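The Folside Bus

7 min read

Lucrezia Fiore drove the last bus out to Folside, and in winter she often drove it empty. The route had 31 stops when she started and now it had nine. The company had taken the others away one at a time, with a paper notice taped to each pole, until the ride from Terkthorpe took under an hour and hardly anyone wanted it.

She did not mind. She liked the road after the reservoir, where it climbed through the pines and the radio cut out. She kept a thermos between the seat and the heater and drank from it at the turnaround. She was fifty-eight and had a bad left knee, and the seat in the 127 was the only one in the fleet that didn't hurt it.

The notice about the 127 itself went up in the depot on 7th May. The route would end in July. Drivers would be moved to other work or offered a payment. There was a phone number at the bottom and somebody had already written a rude word next to it.

"You'll take the money," said Bianchini, who ran the depot and had hired her.

"How much is it?"

"3,000."

"For how many years?"

"For all of them," he said, and looked at his desk.

She went out and checked her tires. Then she drove to Folside with two passengers as far as the reservoir and none after it.

The man got on the following week. He was waiting at the old quarry stop, one of those that had been taken away, standing beside the pole as if the sign were still on it. She was not supposed to stop there. She stopped.

He had a cardboard box held shut with string and he asked for a ticket to the end. He was eighty at least. He paid in coins and counted them out twice, and she waited with the engine running.

"This isn't a stop anymore," she told him.

"It was when I moved here," he said, and sat down behind her.

He didn't talk on the way up. At the turnaround in Folside he got off, walked across the road with the box, and went down the path beside the chapel. She drank her tea. She had twelve minutes before she was due to start back. With one minute left he came up the path again, still carrying the box, and bought a ticket home.

It was the same the next night, and most nights after that. She started slowing down before the quarry without thinking about it. He always had the box. She guessed at what was in it: letters, a dead cat, money. She decided it was none of her business and then went on guessing. 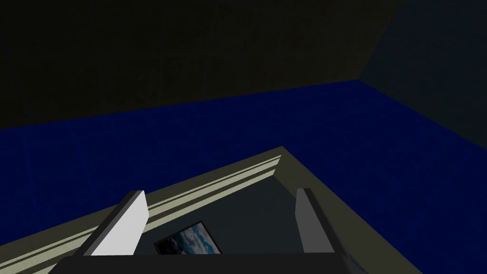
At home she had her own boxes. Her sister had died two winters before and left her the contents of a two-room apartment, and Lucrezia had put all of it in the spare bedroom and closed the door. When people asked, she said she was getting to it. Her sister had worked in the office at Zolex for most of her life and had kept every pay slip, every birthday card and the instructions for every appliance she had ever bought. There was a toaster manual in there for a toaster that had been gone since they were both young.

One evening in June she left the depot early enough to have some time in hand, and when the man got on she turned around in her seat.

"What's in the box?" she said.

He thought about whether to tell her. She could see him doing it.

"My wife's shoes," he said.

She put the bus in gear and drove a mile or so.

"All of them?"

"The good ones. There's a woman up there who takes things for the church sale. I told her on the phone I'd bring them." He shifted the box on his knees. "I get as far as her gate."

"And then what?"

"And then the bus is going."

She had no answer to that. The road went up through the pines and the radio cut out, and she switched it off.

At the turnaround he got down as usual and crossed the road. Lucrezia poured her tea and looked at the clock on the dash. When the twelve minutes were up she didn't start the engine. She gave it 4 more, and then another few after that. In seventeen years she had not left Folside late except for snow.

He came up the path slowly. He still had the box, but the string was off it.

"You waited," he said.

"Looks that way."

"She took the brown pair," he said. "I kept hold of the rest. She was all right about it. She gave me coffee." He stood on the step, a little out of breath, and found his coins. "I thought you'd be gone. I was working out where I'd sleep."

"Sit down," she said. "I'm late."

They were almost at the reservoir before he spoke again. He asked what he would do in July, when there was no bus, and she said she didn't know. He asked what she would do and she said she didn't know that either. They both seemed to find this reasonable.

It took him five more trips. The black pair went, then the sandals, then something with a heel that he said his wife had worn only once, to a wedding, and complained about all day. Lucrezia waited each time. Bianchini called her into the office about the late returns and she told him there was a problem with the door.

"Is there?" he said.

"It sticks."

He wrote that down. He didn't send anyone to look at it.

On the last night of the route the man got on without the box. He had a clean shirt on and he bought a ticket to the end, same as always, and at Folside he stayed in his seat. She offered him the lid of the thermos and he took it. The light was still good. A dog was lying in the chapel doorway – it lifted its head at the bus and put it down again.

"She wore a size five," he said after a while. "Tiny feet. You'd be surprised how few people can use them."

"My sister had big feet," Lucrezia said. "Like mine."

"Did you keep hers?"

"I haven't looked."

He nodded and drank his tea. When the time came she started the engine and drove back down, and she stopped for him at the quarry, by the pole. He thanked her and she said good night.

She handed in her keys at the depot and signed the form for the money. It was past eleven when she got home. She put the kettle on, took off her jacket, and opened the door of the spare room, and she stood there looking for the light switch, which she had forgotten was on the left.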